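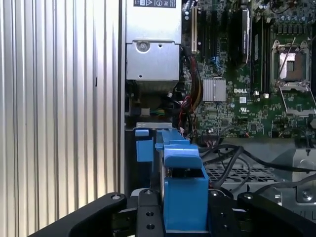
*Wrist camera, drive caddy task. Gripper with the blue part at the open tower.*

# Sunthorpe Desktop Assembly Set

Teleoperated demonstrations of parts handling inside a desktop PC. The set was gathered to train and test imitation policies on tight-clearance work, where the gripper has to pass between cables, case metal and board components.

## Contents

| Item | Value |
|---|---|
| Episodes | 3,679 |
| Held-out episodes | 361 |
| Tasks | 6 |
| Camera views | wrist, fixed |
| Control | teleoperation, joint and gripper state logged |

Tasks are `drive_insert`, `drive_remove`, `ram_insert`, `ram_remove`, `cpu_place` and `cable_clear`. Each episode holds one attempt at one task. Failed attempts are kept and marked `success: false`. Drop them at load time if your method can't use them.

## Workspace

The tower lies on its side on the worktable with the side panel off. Loose parts start on a printed fixture plate next to the case: the processor in its holder, the memory module in the slotted clips. The plate position is measured at the start of each session and written to `session.json`. Case position is not measured, and it drifts by a few millimeters over a session. We left the drift in on purpose.
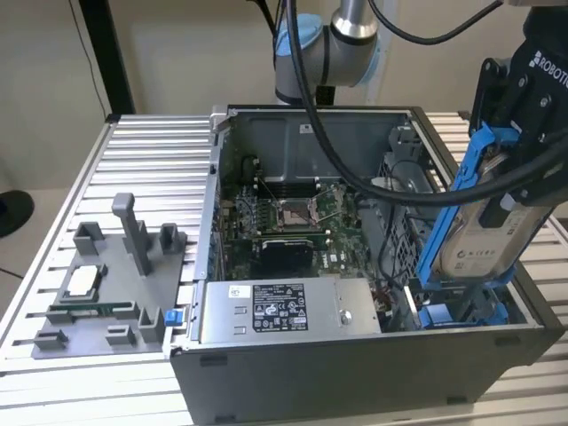

For `drive_insert`, the episode starts with the caddy already gripped and ends when the operator releases it and backs the gripper clear of the case. Partial seating counts as a failure. The label is set by the operator right after release and checked again in review — 155 labels were changed at that stage, most of them in the drive tasks.

Cable layout varies between episodes. Operators were told to move the cables by hand before each reset and not to tidy them.

## File layout

```
sunthorpe/
 train/<task>/<episode>/
 wrist.mp4
 fixed.mp4
 state.parquet
 meta.json
 heldout/
 session.json
```

`state.parquet` is sampled at the control rate. Video is slower, so use the `frame_idx` column to line the two up. Do not match on wall-clock time; the two cameras were not hardware-synced before February, and early sessions show a visible lag.

## Known problems

- The wrist view is often blocked by the fingers near contact. The fixed view helps in the drive tasks and much less in `ram_insert`.
- `cpu_place` has few failures. Success rates on it will look better than they should.
- Only one case model is covered. Don't expect transfer to other drive cages.
- Hands may appear in either view. They are not masked. Frames flagged by the reviewer have `hand_visible: true`, but the flag is incomplete.

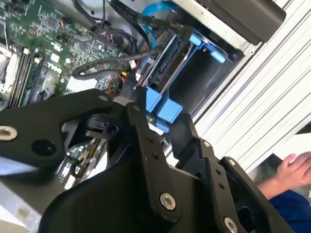 *Maintained by Arvo Hämäläinen and Maximiliano Saavedra, Lappalainen*

## Loading

The `nulteline` reader handles both splits:

```
from nulteline import load
ds = load("sunthorpe", split="train", task="drive_insert")
```

Pass `views=["fixed"]` to skip the wrist video. Reports on bad labels should give the task, the episode folder and the frame index. Fixes go into the next release, and old releases stay available on the Pludau server under their original tags.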